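Boards > Baking and Bread > Flour and Milling

Thread: Storing 25 kg sacks of flour at home without weevils

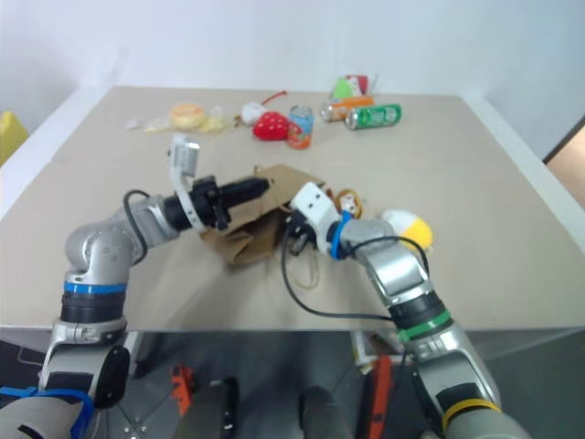 Brown paper bag on the table.

wholegrain_ed wrote:
I have moved from buying small bags at the supermarket to buying flour by the sack from Cemositz. The price per kilo is much better, but I now have a storage problem. The first sack was fine for a while, then I found small brown beetles in the last quarter of it and had to throw the lot on the compost.

The sack was in the cupboard under the stairs, rolled down at the top and held with a peg. It is a cool cupboard in winter and not so cool the rest of the year. I bake twice a week, a mix of white and wholemeal, so a sack lasts me a good few months.

What do people do? I have seen plastic tubs, metal bins, freezers and bay leaves all recommended. I would like something that doesn't cost more than I am saving.

Eckhard Ackermann wrote:
The eggs were most likely in the flour when you bought it. That is no reflection on Cemositz, it happens with every mill. Warmth brings them on.

Freeze the flour for a few days when it arrives. Divide it into bags that will fit your freezer, do them in turns, and let each one come back to room temperature before you open it. If you open it cold you get condensation on the flour and then you have mould to deal with as well. After that it goes in a sealed tub.

I have done it this way for years with rye and spelt and have not had beetles.

crumbtray wrote:
Agree with Eckhard on the freezing. I would add that a rolled paper bag isn't sealed, peg or no peg. They get through the folds, and they can chew through thin plastic too.

I use food-grade buckets with a screw lid and a rubber seal. You can get them second-hand from sandwich shops, which receive mayonnaise and pickles in them. Wash them out with bicarb and leave them open in the sun for a day. The pickle ones never lose the smell, so avoid those.

PeelAndDock wrote:
I don't agree with sealed tubs for wholemeal. Flour keeps better in paper because it can breathe. Mills have packed it in paper for a very long time and they know their business. I keep mine in the original sack, up on a slatted shelf in the garage, and I have had no trouble.

Eckhard Ackermann wrote:
Mills pack in paper because it is cheap, it stacks, and the flour is expected to be used quickly. A paper sack in a dry mill store with good turnover is a different matter from a paper sack in a garage.

What spoils wholemeal is the oil in the germ going rancid, and it is air and warmth that do that. Letting it breathe does it no good.

PeelAndDock wrote:
And damp. If the flour goes into the tub with any moisture in it, the moisture stays there. I had a tub of wholemeal go musty on me and I have never had that with paper. You can quote the theory, I am only saying what I have had in my own garage.

crumbtray wrote:
Was that tub one you had frozen and opened early, by any chance?

PeelAndDock wrote:
It might have been. I don't remember.

Ubaldo Serra wrote:
I ran a small bakery until I retired, so our quantities were different, but some of it carries over.

Use the old flour before you open the new. Never top up a tub. Empty it, wipe it out dry, check the rim and the thread of the lid, then fill it. Most of the infestations I saw began in a line of old flour caught round the rim.

Write the date on the tub. I would use white flour within a year and wholemeal within 3 months, less if it is stoneground. Smell it before you use it. Rancid wholemeal smells like old paint and makes bitter bread.

Check what else is in the cupboard. Rice, oats, dried fruit, birdseed and pet food are all places they breed. We once spent weeks blaming a flour delivery when the trouble was a bag of Anis that had been pushed to the back of a spice shelf.

wholegrain_ed wrote:
Thanks, all very useful. There is birdseed in that cupboard. It has been there since before we moved the coats in. I will go through it tonight.

Is there any point in the bay leaves?

crumbtray wrote:
I put them in for a year and got beetles walking over the bay leaves. So no.

millrace wrote:
My mother swears by them, but she also keeps her flour in the fridge.

Has anyone had the Mühlbauer bin? It is the galvanised one with the clamp lid. It takes a whole sack standing up so you wouldn't need to decant.

Ubaldo Serra wrote:
I have one. The bin is sound. The seal on the lid is foam and mine perished after 5 years, and I could not get a replacement. I cut one from silicone strip and it has been good enough. It is heavy when full, so decide where it is going before you put the sack in.

PeelAndDock wrote:
So a paper sack, in a bin. I could live with that.

Eckhard Ackermann wrote:
If it has been frozen first, yes.

millrace wrote:
I can't freeze a whole sack though, my freezer has three drawers and two of them are full of blackberries.

Eckhard Ackermann wrote:
Then do it in batches as I said above. Or buy in winter, leave the sack somewhere unheated and use it before the warm weather.

hilltop_loaves wrote:
A different suggestion for the original poster. Buy grain and mill it as you need it. Whole wheat berries keep for years if they are dry, and you never have rancid flour. I have a Florum hand mill that clamps to the worktop. It is slow going, a loaf's worth is a fair bit of turning, but I like doing it.

You still need to keep the grain sealed. Weevils like grain even more than flour.

wholegrain_ed wrote:
I have thought about milling but I don't think my shoulder would allow it. Perhaps an electric one later on.

Update on the cupboard: the birdseed was full of them. So were some porridge oats. Everything has gone out, the shelves have been hoovered including the holes for the shelf pegs, and I have wiped it all down with vinegar. I have ordered two buckets and will leave the cupboard empty until the next sack comes in May.

crumbtray wrote:
Empty the hoover as well, outside.

wholegrain_ed wrote:
Done now, thank you. I hadn't.

PeelAndDock wrote:
Let us know how the wholemeal keeps in the buckets. I still say paper.

Thread last active April 2018

Contact the moderators | Copyright remains with individual posters | Back to top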